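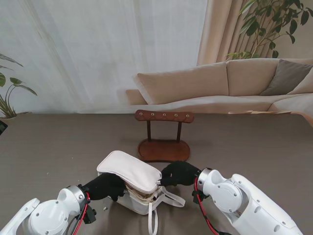

*Fermín Vergara*

I've been asked the same thing at three family lunches running: when can I buy something that tidies the hall? My usual answer is "not yet", and then I get told about the vacuum cleaner that goes round by itself, and I have to explain that a floor is the easy bit. A floor stays where you left it!

Take a handbag. Two arms, two gloved hands, one soft white bag with the top partly lifted and the straps going wherever they fancy, and a little wooden stand with pegs waiting behind it. My niece would have that bag hung up before you'd finished asking. For a machine it's a horrible job (and I say that as a fan). Cloth gives when you press it. A strap never lies the same way twice, and you need one hand to hold the bag while the other goes fishing for a loop it may not be able to see properly.

I rang Bautista Lagos about this, as he spent 14 years on packing lines in Saltley and has opinions. He reckons shop floors will get there well before houses do, and I think he's right. On a line you can insist that every box turns up the same way round. Try insisting on that with my coats. He also told me the last machine he looked after could pack 242 boxes in a shift and would stop dead if one of them had a dented corner, and it was a person who came over and sorted it out, every time.

So no, I wouldn't clear a space in the hall cupboard just yet. I would happily pay for one that did bags and scarves and nothing else, even slowly, even while I was asleep. If any of you have seen a machine manage a fitted sheet, write in, I want to hear about it. Next month I'm doing dishwashers, and why loading them is so much harder than it looks.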